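Seasonal Registration Assistant, Drirkmont Public Library

Department: Local Records and Reading Room
Reports to: Head of Local Records
Schedule: Part time, 16 hours per week
Term: November through May, with the possibility of renewal

The Drirkmont Public Library invites applications for the position of Seasonal Registration Assistant in its Local Records and Reading Room. The successful applicant will help catalog the Stivier Collection, a gift of letters, store ledgers, church programs, and family papers that came to the library last spring. The collection fills 56 archival boxes, most of which have been sorted only by decade.

The Reading Room serves residents of the town and surrounding townships, as well as visiting researchers. It is open to the public in the afternoon. Cataloging work is generally carried out in the morning, when the room is closed to visitors, and the assistant should expect to begin at 8:30 a.m.

Duties

The assistant will prepare written entries for individual items and folders, using the library's standard form. Each entry records the date, the names that appear, the place of origin, and a short summary of the contents. Entries are reviewed by the Head of Local Records before they are added to the public catalog.

The assistant will also place items in acid-free folders, label the folders in pencil, and set aside any material that shows mold, insect damage, or torn bindings. Repairs are made by an outside conservator and are not part of this position.

During public hours, the assistant may be asked to bring boxes from storage, explain the Reading Room rules to visitors, and answer routine questions by telephone. Questions about family history that require extended research should be referred to permanent staff.

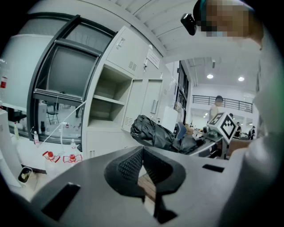 A portion of the collection consists of letters written by families who settled near Orkska Creek, and a number of these are in Latvian or German. Reading knowledge of either language is welcome but is not required. Place names in the letters are often spelled in several ways, and the assistant will be expected to keep a running list of variants. The Lūse family papers, which make up the largest single group, already have a partial name index that can serve as a model.

Qualifications

Applicants must have a high school diploma or the equivalent and at least one year of experience in a library, archive, school office, or similar setting. College coursework in history or library studies may be substituted for work experience. Applicants must be able to read cursive handwriting in English, type accurately, and lift boxes weighing up to 30 pounds.

Preference will be given to applicants who have worked with original documents or who are familiar with the history of the county.

Pay and Benefits

The position is paid hourly at step 7 of the library's support staff scale. The current scale is available at the main desk. Seasonal employees earn sick leave in proportion to hours worked and may use staff parking behind the building. Health insurance is not offered with this position.

How to Apply

Applicants should submit a cover letter, a current resume, and the names of two references. A writing sample is also required. The sample should be a summary, no longer than 200 words, of any letter, article, or public notice of the applicant's choosing - please attach a copy of the original.

Materials may be left at the main desk or mailed to the library in an envelope marked "Registration Assistant." Applications will be reviewed as they are received, and the position will remain open until filled. Applicants selected for an interview will be asked to complete a short cataloging exercise on site.

The Drirkmont Public Library is an equal opportunity employer. Applicants who need an accommodation at any stage of the hiring process should contact the main desk.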